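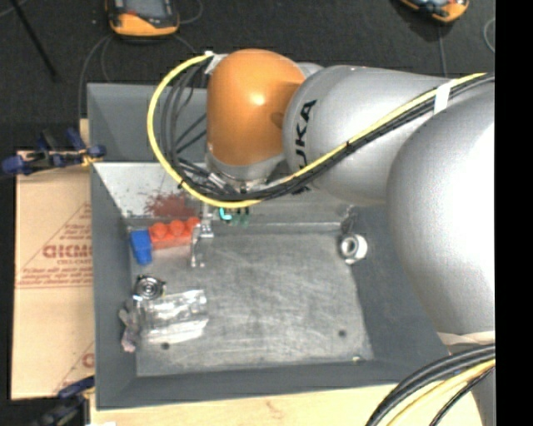 THE ARM IN THE BACK ROOM

Desby, July. Eduard Vrabec got his KUKA secondhand, 201 dollars at a factory clear-out, plus a van and two friends with strong backs. Seven months of evenings since then. Cables still run down the outside, taped. He means to fix that. Has meant to since winter.

The job sounds easy: pick one thing out of a bin, put it down somewhere else. Toy blocks it mostly manages. Clear plastic is murder, the shine throws everything off. "Thirty-eight tries on one wrapper," he says. "Then I went to bed."

Next up, new fingers for the gripper, softer ones. The workshop at Fankhauser has a printer he can borow, if the line ever gets shorter.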